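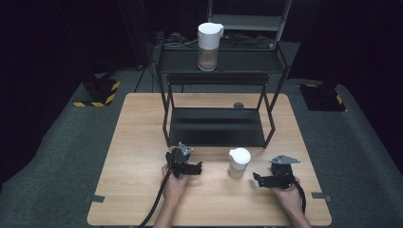 Ruxandra Lungu asked whether the floor marking in the Zoraslow kit counts as a guard. It does not. Hazard tape tells people where a base stands and where to keep their feet. It stops nothing, and your risk assessment should not list it as a protective measure.

Zoraslow Bench Marking and Cable Kit
Made by Brodinel. Sold in the UK by Siddiqui.

For benches where people work with hand-held grippers or beside a small arm. The kit covers marking, cable routing and paperwork. It is not a safety device and carries no performance level.

What is in the box
Yellow-and-black floor tape, 80 mm wide
Dark bench tape for start positions
Cable clips and two strain reliefs
Blank risk assessment form and daily check card

Good practice
Mark all sides of an equipment base that can be reached on foot.
Leave enough slack for the full reach of the wrist, but keep the loop off the floor.
Keep power strips away from anything that can pour or spill. Lids come loose.
Use closed containers for trials — dry contents first.
Check gripper bolts at the start of each shift and sign the card.
Repeat the assessment when you change the jaws, the load or the bench layout.

Sizes
Standard kit: benches up to 1186 mm wide and 610 mm deep.
Oltau extension: benches up to 2000 mm wide. Ordered separately.

Delivery
Orders placed before noon on Tuesday leave the same week. Opened tape cannot be returned. Replacement check cards are sold in packs of 80.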